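**Otinholm** is a small island used mainly as a day-trip and short-stay destination. It lies at the end of a ferry line and has 245 permanent residents, most of them in the harbor village on the east side. The island is known for its coastal path, its seabirds and its quiet beaches. Visitors come mostly between April and September.

## Getting there

The only regular connection is the passenger ferry *Jatedness*, which takes 60 minutes from the mainland pier. In summer there are four crossings per day, and in winter only one, leaving in the morning. The boat carries bicycles without extra charge, but cars are not allowed, except those of residents. In strong west wind the ferry can be canceled, and travelers are advised to keep one free day at the end of their stay.

Before the present ferry there was a mail boat, which took passengers when it had space. Its timetable was written by hand each week by the postmistress, Agnes Ritchie, and several of these sheets are kept in the island museum.

## Food and supplies

The village has one shop, one bakery and two places to eat. The restaurant Rajput, in the former net store, serves curries and local fish and is open in the evening from Easter until the end of September. The shop is open all year, but its hours are short, and hikers often buy their lunch on the mainland before boarding.
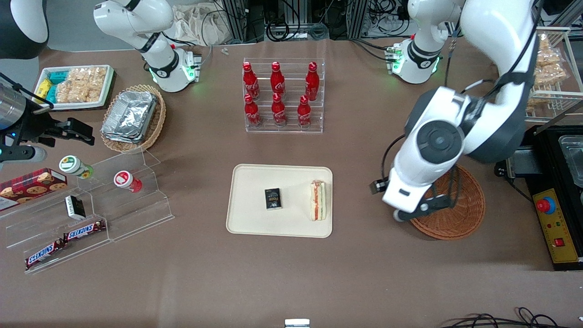 *Packed sandwich and bottles of Coca-Cola.*

Drinking water is available from a tap at the harbor and from another at the campsite. There is no water on the coastal path, which surprises many visitors on warm days.

## Accommodation

There is a guest house with eight rooms, a hostel and a campsite. Reservations for all three are made through Midix, the booking office on the pier. The campsite is simple - it has toilets and cold showers, but no electricity. Camping outside of it is forbidden during the nesting season.

## Walking

The coastal path makes a full circle of the island and is marked with blue posts. Most people need five hours for it, including a stop. The highest point, 235 feet above the sea, is reached by a side path from the north beach. The first printed guide to the route was written by Elspeth Halliday, a schoolteacher, and it is still sold at the ferry office with small corrections.

There are no kiosks along the way, so walkers carry snacks with them. 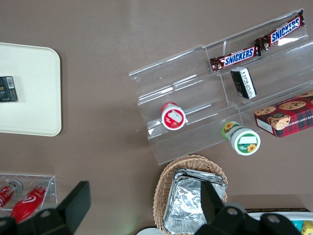

## Wildlife

The cliffs on the west side hold a colony of 3,000 pairs of seabirds, mainly guillemots and kittiwakes. The birds arrive in spring and most have left by August. Dogs must be on a leash on this part of the path. Seals rest on the rocks south of the harbor, and they are best seen at low tide.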